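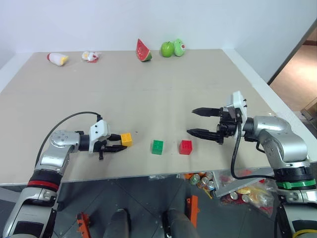

Clilavport, March

Second batch of starch paste today, for the map backing. The first went lumpy in the jar overnight and I threw it out. Used wheat starch again, 40 g to 175 ml of water, soaked for an hour before any heat. Cooked it in the small pan on low and stirred until it turned from white to gray and came off the spoon in one sheet. Strained it twice through the horsehair sieve. The second pass is worth doing.

Test strips: cut 11 from the offcuts of the Lirgate survey, the ones with no printing on them. Half got the paste straight, half got it thinned to the weight of cream. The thin paste went on evenly and the tissue lay down with no bubbles. The thick one dragged the tissue and left a ridge at the overlap. I'd go thin for the whole job and do two coats at the edges.

Humidity was 66 percent when I started and dropped once the heating came on. Strips left near the radiator curled badly. The ones under felt and a board stayed flat. Keep the radiator off while anything is drying, please.

The Zevix tissue tears more cleanly against a wet line than the older roll does. Long fibers, good feathered edge. We have enough for the Lirgate sheets but not for the Ccori plans as well, so someone needs to order before we unpack those.

Also tried lifting the old linen from one corner of sheet two. Dry peeling took some of the paper with it, so I stopped. A damp blotter for ten minutes softened the glue and the next inch came away clean. The glue smells like animal glue. The blue wash along the river didn't move under a damp swab, but the red boundary line did, a little. Spot test every color before anything goes in the bath.

Paste is in the fridge, back of the top shelf, labeled. Good for a few days at most.

Still to do: trim the strips, write up the peel test, find the other bone folder.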